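Msimang Good Practice Cards for Gripper Work, second edition
Reviewed by Catríona Ó Dálaigh

The set is 76 laminated cards in a box, meant to hang by the bench where people teach and test grippers. We have used it at Danosmont since May. It covers picking up, handing over, putting down and stopping.

The best cards deal with rolls and rings. The rule is to hold the wall of the roll, with one finger inside the core and one outside, and to check the core for dents first. Our old house rules gave that one vague line.
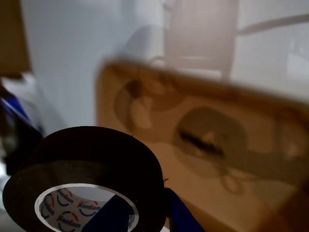 Black tape held by the rim, one blue finger in the core.

The stopping cards are weaker. They tell you who may restart the arm after a fault but not who writes it down. Phong Cao added a line in marker pen. The card on loose tape ends says to press them flat before a run, and I would have liked it nearer the front.

Wording is clear and the print can be read from a step back. The box lid split early on. The cards do not replace your own risk assessment, and card 2 says so.

Price: 100 euros. Worth it for a shared bench. If you work alone, borrow a set.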